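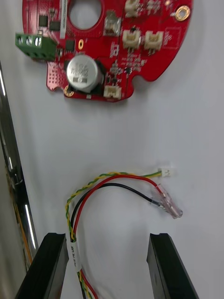
About Us

Brarnley Circuit Repair fixes and rebuilds printed circuit boards for small motors, fans, pumps and light industrial equipment. We work on boards that the original maker no longer sells, and on boards that cost more to replace than to repair.

The company was started by Kaede Yokoyama, who had spent years on the service bench at Ollis, a pump dealer. Customers there were often told to buy a whole new unit when the fault was on the board. She rented one room on Nakajima Street and took in boards by mail. On Tuesday, January 1, 2019, we moved to our present shop at 308 Eterer Road. There are now eight of us, five at the benches and three in receiving, parts and the office.

What we work on

Most of our work is through-hole and mixed boards: control boards, motor drivers and power supplies. We replace electrolytic capacitors, screw terminal blocks, connector sockets, relays and fuses. We also repair lifted pads and damaged mounting holes. Round boards and boards with a center hole are welcome, and we keep holders for the common diameters.

We do not repair phones, laptops or medical equipment.

How a job goes

Every board gets a job number and is checked under magnification before any power is applied. We write down what we find and send you a price. Work starts after you approve it. If you decide against the repair, you pay return shipping only.

Replaced parts come back to you in a small bag with the board. Please leave wires out of the terminal blocks when you ship, and label them at your end so they go back in the right order.

In our last full year we closed 3914 jobs. Repairs are covered for 12 months.

Visiting

The front counter is open weekdays. We close for the last week of December for inventory. Boards that arrive that week are logged when we reopen.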